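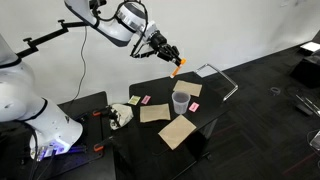
4. Table Layout and Safe Working Practice

This section applies to every Stumbridge station where two arms share a work area. Read it before you power up. The steps assume that the arms are already bolted down and that the network setup in Section 3 is complete.

4.1 Before you start

1. Check that the emergency stop button is within reach of the operator's chair. Press it, confirm that both arms report a stop on the Ziltow console, then release it.

2. Walk once around the station. Look at the floor as well as the table. Chairs, bags and anything that can roll must be outside the marked floor area.

3. Check the clamps. Each work surface must be held tightly enough that you cannot shift it with one hand. If a clamp turns under finger pressure, tighten it and check the other clamps on the same surface.

4. Check the cables on each arm. A cable that loops over the wrist needs enough slack for the wrist to turn through its full set range, but not so much that the loop can drop between the fingers of the gripper.

5. Check the joints of any mounting bracket near the arms. Tighten loose knobs by hand. Do not use pliers.

Note: The base light shows the state of the arm controller. The color table is in Appendix B. Do not rely on the light alone when deciding whether it is safe to reach in. Read the state on the console.

4.2 Setting limits

1. Open the Limits page on the console and load the profile for your table. Profiles made for another table must not be used, even if the tables look the same.

2. Set the lowest permitted gripper height to 30 mm above the table for the first run. You can lower it later, after step 5.

3. Set the gap between the two arms' work zones. The zones may touch but must not overlap unless the task sheet calls for a handover.

4. Enter any fixed objects that stand above the table, such as rails and brackets. The software does not know about an object until you enter it.

5. Run the empty motion test at low speed with no item in either gripper. Keep one hand at the stop button for the whole test.

6. Save the profile under a new name. Include the station number and your initials.

Caution: Changing the gripper fingers changes the reach of the arm. Repeat steps 2 through 6 after any finger change, including a swap for fingers of the same type.

4.3 Placing items on the table

1. Put both arms in Hold. Wait for the console to show HOLD for each arm before you reach over the surface.

2. Place flat items first. Paper pads and cards can lie at any angle, provided they are flat and no part hangs over the edge. A pad that has started to curl should be replaced.

3. Place upright items next. Cups and other light containers tip easily when a finger brushes the rim, so leave a full gripper width of free space on at least one side. Measuring cups must be empty. No liquids are used at a two-arm station.

4. Place small items last. Markers, tubes and similar pieces should be set down where they will not roll.

5. Move cloths to the side, away from the path of the gripper. A cloth can catch on the fingers and pull other items with it. Keep cloth clear of the clamp screws as well.

6. Step back out of the floor area and release Hold.

Clear plastic and other see-through items are harder for the depth sensor to find. If the task includes one, run the detection check from the Vision page. Should the item be missed twice, move it a short distance and try again. Do not put tape on it. Tape changes the grip and the results from that station can't be compared with the rest.

4.4 While an arm is holding an item

Do not take an item out of a closed gripper by pulling on it. Use Open Gripper on the console and catch the item with a flat hand held below the fingers - never between them. If the console does not respond, press the emergency stop and follow Section 7.

When the gripper carries a long or narrow item, the item counts as part of the tool. Measure how far it sticks out and add that length under Tool Offset. This applies to markers too. A pen tip pressed into the table at normal speed can trip the force limit and stop the run.

An arm that is not being used for the task still has power. Treat it as if it could move at any time. Do not hang anything on it, lean on it or rest a hand on its base.

4.5 When to stop

Stop the run and put both arms in Hold if any of these happens:

- a person enters the marked floor area
- an item falls off the table, or rolls under an arm
- a clamp or bracket moves
- a cable catches on anything
- the console shows fault 212 (force limit reached)

Fault 212 may be cleared by the operator once per run. If it comes back in the same run, end the run and write it in the station log. Clearing it a second time needs the agreement of the shift lead.

4.6 End of session

1. Open both grippers and remove any items, as described in 4.4.

2. Send each arm to Park. The wrist should come to rest clear of the table surface.

3. Clear the table. Return cards and pads to the Plerkesero kit box and check them against the list in the lid. Write missing items on the back of the list.

4. Wipe the table with a dry cloth. Spray cleaners leave a film that shows up in the depth image.

5. Switch off the arms at the console, then at the wall.

6. Sign the log. Enter the profile name you used, not only the station number.

Stations left idle for more than six days need a full check under 4.1 and a new empty motion test, even if nothing has been changed.

Changes in this version

4.2 step 4 is new. 4.3 now covers see-through items, which used to be in the Dantas add-on sheet. That sheet is withdrawn and printed copies should be thrown away. The fault table in Appendix C will be updated in September.

Section approved by Velimir Softić, August 5, 2020.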